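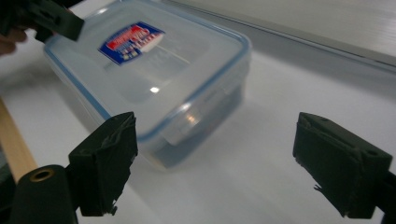

Husach residents can swap unwanted kitchenware at the Eder hall on Saturday from 10 a.m. Last year's swap moved 1,933 items, and more than 150 households took part. Tables cost nothing, but all 32 must be reserved in advance. 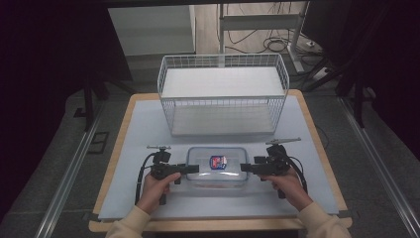
Organizer Hannelore Wyss said storage goods go fastest. Wire-mesh baskets and clear plastic food containers with lids, like the one with the small colorful label, are welcome - chipped glass is not. Drop-off is at the side door on Friday evening. Leftovers go to the Fletenari thrift store.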